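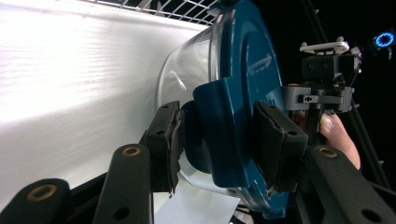
Wanted: 30 people who have stopped believing the lid

Firkel is looking for households to take part in a food storage trial this July. We are a small consumer testing outfit and we buy everything we test at full price. We don't sell containers, and after looking at 103 of them we're not sure we would want to.

You know the claims. Airtight. Leakproof. Keeps berries fresh for days longer. They are printed on the sleeve of nearly every clear plastic tub with a colored lid and a locking tab, and the tests behind them, where there are any, tend to be done on a new lid in a clean lab. We would like to know what the same lid does after a few weeks in a kitchen where people are in a hurry and the soup went in too full.

What you would do

We send you two sets, marked Prunus and Callow. Those are our code names, so please don't waste an evening searching for them. Use both sets for four weeks the way you would use your own. Put in leftovers, cut fruit, rice, crackers, whatever you normally keep. Wash them however you normally wash things. If that means the bottom rack of the dishwasher, fine, but write it down.

Once a week you fill one container from each set with water, close it, lay it on its side on a paper towel and leave it overnight. In the morning you record what you find. You also rate how hard the tab is to open and close, with dry hands and then with wet ones. The whole thing takes less than an hour a week – we timed ourselves, and we are slow.

Who we want

Adults who cook at home at least four times a week and have a working refrigerator. We especially want people with arthritis or a weak grip, who are usually left out of this sort of thing and then told the tab is "easy-open." Left-handers are welcome too.

Who we don't want

Anyone who works for a company that makes or sells kitchenware, or who gets paid to post about it. Anyone who already has a favorite brand and would like to see it win.

What you get

A $75 payment at the end, by check, once your log is in. You can keep the containers, although we make no promises that you will want to. You won't be entered in a drawing, and we won't send you coupons. If you drop out halfway you get half, and we would still like your notes, including the reason you quit.

Our last trial, on the Hayashi bread box, had 426 applicants, so we can't write back to everybody. Places go to a mix of household sizes and not to the fastest typist.

To apply, send us a short note through the contact form with the subject line "Lids." Tell us who you cook for, how you wash up, and about the last container that let you down. Applications opened on 5 July 2022 and close when the places are filled.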